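Work and Automation, Unit 5: Who Teaches the Machine?
Course notes, Shirin Mousavi
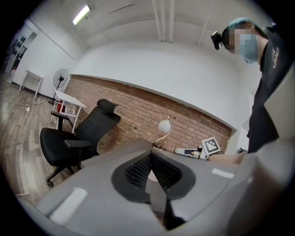 Fig. 1. Operator in cap and mask with a hand-held gripper, near a table lamp.

Read before class: the Prosville case, pages 22 to 31.

Cevisano packs household lamps at its Prosville plant. In February the company started moving part of the packing line to robot arms. The arms learn from recordings of people doing the same tasks with hand-held grippers, so packers now spend part of each shift recording.

What changed for the staff:

Pay. Packers used to earn a piece rate. Recording is paid by the hour, and fast packers lost money on it at first.

Pace. A recording shift has 40 minutes on, then a break. Refugio Quezada, a packer, told us his wrists hurt less but his neck hurts more.

Skill. Workers know which parts bend and which ones chip. Ottar Berge, the line supervisor, wants this written into the job grades - management has not agreed.

Ownership. The contract says nothing about who may reuse the recordings.

For discussion: Should a packer be paid again when a recording is used at a second plant? Bring one page of notes.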